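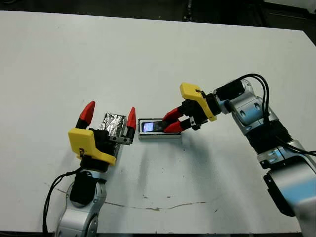

Jendetti Plant Check Kit: my review after a season of new plants

June 14, 2018

I buy too many plants. Swaps, nursery sales, the sad rack behind the hardware store, I'm there. And two summers ago I brought home a hibiscus with whitefly and spent the rest of the year fighting it in every corner of my sunroom. So when my friend Nerys Kneath told me she'd been using the Jendetti Plant Check Kit on everything that comes through her door, I ordered one the same night.

If you haven't seen it, it's a zip case with the things you need to look over a new plant before it joins the others. You get a folding magnifier with a light, a pack of yellow sticky cards, a soft brush, tweezers, sample vials, a roll of labels, two mesh isolation covers with hoops and a pest guide on coated cards. Mine came from Flirnalora, the mail order nursery, and it's item 1048 in their catalog if you want to look it up (their search box is terrible, so use the number).

The magnifier

Best thing in the case! I've owned cheap ones where you have to press your eyeball into the leaf, and this one gives you a bit of room. The light is bright and a little blue. I could see spider mites moving on the underside of a bean leaf, which was exciting for a second and then very much not. The hinge is stiff out of the box but loosened up nicely. My one gripe is the battery door, which needs a tiny screwdriver that doesn't come with the kit. Really, Jendetti? There's room in the case for one.

The mesh covers

I wanted to love these. The mesh is fine enough to keep fungus gnats in, and the plants inside got plenty of light. But the hoops are short. A six-inch pot with a bushy basil is fine, while anything like a tomato start pushes up against the top and looks miserable. I ended up putting my own wire hoops in one of them, and that worked so well I've left it that way. The elastic at the bottom is good and snug. They wash in the sink with dish soap, no problem there.

Sticky cards, brush and the rest

The sticky cards are sticky cards. They catch what they should and they'll also catch your sleeve. The brush is nicer than it has to be and I use it for hand pollinating squash too, so that's a bonus. I haven't touched the vials except once, when I took a beetle to the county extension office, and they knew what it was right away (a harmless one, sorry for the panic). The labels smear if you water over them. Use pencil.

The pest guide

This is where it falls down for me. The photos on the cards are sharp, but they're grouped by the Latin name of the insect, and if I knew the Latin name I wouldn't need the card, would I? I'd like it sorted by what you see on the plant, so holes, spots, sticky stuff, webs. Raili Mustonen in our garden club wrote her own tabs on hers with a marker and I've copied her idea completely. There's also hardly a word on roots, and I've found more trouble in the potting mix than on the leaves. Slide the plant out of the pot and look. The leaflet gives that a single line.

How I use it

New plants go under a cover on the back porch, away from the sunroom, with a sticky card on a stick beside them. I look them over the day they come home and again every few days, and they stay out there 4 weeks. The leaflet says 2 is enough, but after the hibiscus I'm not taking chances. So far this spring I've held back a tray of peppers with aphids and a fern with scale. The peppers got rinsed and went in the ground late. The fern went in the trash, in a tied bag, not on the compost.

Compared to the Lozano

Nerys also has the Lozano kit and let me borrow it for a weekend. It's cheaper and the case is smaller, and the guide is sorted the way I'd want it. But the magnifier has no light and there's only one cover, with a drawstring that wouldn't stay tied. If you've already got a good loupe, I'd go for the Lozano and buy extra mesh. If you're starting from nothing, get the Jendetti.

Would I buy it again?

Yes, mostly for the magnifier and the mesh. Four stars from me, with one knocked off for the short hoops and those Latin names. Flirnalora is supposed to have taller hoops coming in July, sold on their own, and I've already asked to be put on the list.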